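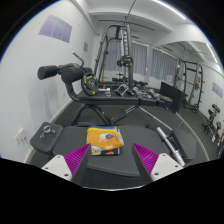
A folded towel on a padded bench, with an adjustable decline bench behind it.

SHARES 7 COMMENTS 0

Zastero will move its morning show out of its downtown studio and into a temporary set at the Allar winter games, the broadcaster confirmed this week. The set will go up on the upper deck of the Heltard ice arena parking structure, overlooking the main entrance plaza.

The show will air from the deck for the full run of the games, starting at 6 a.m. local time each day. Allar is two hours behind the network's home city, so viewers there will see the first hour on a delay. The second hour will be live everywhere.

Zastero has used the same studio for its morning program through the last two winter games and sent only a pair of reporters to the venues. The network said the shorter travel distance this time made a full move possible. Most of the crew will drive in, and the control room will stay where it is. Pictures from Allar will go back over a fiber line already in place for the hockey coverage.

The set itself is a steel and glass box built by Nnaji, a staging company that has worked on several of the network's election broadcasts. It covers 800 square feet and has three glass walls. The fourth wall, on the street side, is solid and holds the heating equipment and a small dressing area. The main desk will face north so that the arena roof and the lower part of the ski hill appear behind the hosts.

Early plans had put the set at the base of the hill. That site was dropped in October after organizers asked for the space back for a second spectator gate. The parking deck was the next choice. It has power, an elevator and a ramp wide enough for trucks, but it also catches the wind, and the glass panels have been made heavier than first drawn.

Fans will be able to watch the show from a standing area in the plaza. Organizers have set the limit there at 600 people. No tickets are needed, and the area opens at 5 a.m. Bags will be checked at the plaza gate, and signs on sticks or poles will not be allowed in. A large screen on the arena wall will carry the program with sound.

Medal winners are expected to visit the set the morning after their events. The network has also planned a daily training segment, a weather report from the top of the hill and a shorter version of its regular cooking feature.

Parking will be affected. The deck's top level, which holds 339 cars, will close when construction begins and stay closed until the set is taken down. Heltard season ticket holders who normally park there will be moved to the east lot, with a shuttle running every 15 minutes on game nights. The two lower levels will remain open, although the north stairs will be used only by crew.

Zastero's evening sports program is not moving. It will be produced from its usual studio, with interviews done by remote link from a smaller position inside the arena.

The network has not said who will host during the games. A schedule for the first week, including guest times, will be posted on its website before the opening ceremony.

7 shares
0 comments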